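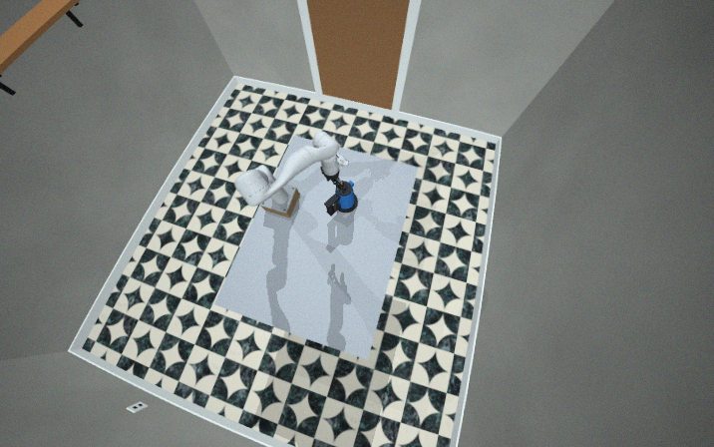
Kellby bench cell: planning gallery

6 min read

Quick one before the order goes in. We've been going back and forth since February on what to buy for the Kellby bench, and half the questions in the inbox are the same question, so it's all on one page now. Layout first, money after, then the stuff still open. Notes are short. Sorry in advance for the typing.

What we're buying, in one go: one arm, one gripper, one table, a base for it to sit on, cabling, a stop button people can reach, training. No second arm. No conveyor this year. The conveyor was in the Stulla quote and has come back out.

The render at the top is the layout as it stands. White arm on a small brown base, base up at one end of the table, gripper down at the blue cylinder. Door in the far wall behind it.

Things to notice if you're planning round it:

Table is big. Bigger than the arm needs for this job, on purpose. The whole lower end is clear and we want it kept that way for trays. Please don't plan a monitor there. Or a printer.

Base position. Well off to one end, near the door side. Good for keeping the far end free, less good for anyone walking in while it's moving. Ragnarsson want to look at this before they'll sign off the guarding. Could shift the base down the table, could fit a door switch. Door switch is cheaper. Moving the base costs nothing now and a lot once it's bolted, so decide early.

Floor space. Patterned tile showing all the way round the table, so in the model at least you can walk the full loop. Check this against the real room with a tape measure, not against the render. Pallet truck needs to get past on one side only.

Power. There's one white outlet low on the front wall, two sockets, and it's a long way from the base. Controller takes one, the table PC takes the other, and then we're out. Budget for an electrician. Do not budget for an extension lead across the tiles, it will get refused and rightly so.

Gripper. Black, short fingers, boxy body. Fine for a plain upright part like the blue one. Whether it's fine for our caps is another matter, see open questions.

Base height. Looks low in the model, little block straight on the table top. Oteo offer a taller riser as an extra. Left out for now, easy to add later, the bolt pattern is the same.

Now the money bit.

Three quotes in. Stulla, Ragnarsson, Oteo. Not putting the full totals here because two of them are marked confidential, ask and you'll get the sheet. What can be said:

Oteo is cheapest on the arm and dearest on everything after it. Spare fingers are 87 pounds a set. We'll go through those. Put a yearly line in for it and don't let it get folded into "sundries", that's how the label printer ended up with no ribbons.

Ragnarsson do the install and the risk assessment as one price. Slowest delivery. Best paperwork by miles.

Stulla kept adding things. Without the conveyor and the vision kit they're in the middle. The training was 2 days in the first version and the same in the second, so at least that held still.

Extras that aren't in any of the quotes and have to come out of our own budget: electrician, floor marking, stop button post, the table itself, moving the old bench out. The table and the post together come to 2132 pounds, delivered. Higher than I'd guessed. Most of it is the table, it needs to be stiff or the arm shakes it and you loose the positions.

Lead time. Arm arrives last. Everything else should be in and level before then. If the table's late the arm sits in its crate and the warranty clock is ticking anyway (Oteo start it on delivery, Ragnarsson start it on handover, worth real money that difference).

Who uses it. Day shift only to begin with. First start at 7am, not before, until there's a second trained person on earlies.

Running it before it's here. The simulation is worth having for the cycle times alone, and we can try the base in a few spots without lifting anything. It won't tell us how the caps behave. Don't quote sim cycle times to customers please!

Still open:

Gripper on the caps. Soft rim, might mark. Oteo will lend a set of fingers against a deposit. Ragnarsson want us to send parts to them. Doing both probably.

Lease or buy. Lease over 6 years looks friendly per month and isn't friendly in total. Leaning buy. Finance may lean the other way, depends what else lands this spring.

Lighting. The arm throws a fair few shadows down the table in the render. If we ever do go back to the vision kit someone will need to think about lamps. Parked.

Service contract. First year no, then yes. Get the price written down now though, before they know we're stuck with them.

Comments are on for this page, put objections there instead of in email so teh others can see them. Base position is the one that's needed soonest. Order goes in once that and the caps are settled.

4 comments · 11 shares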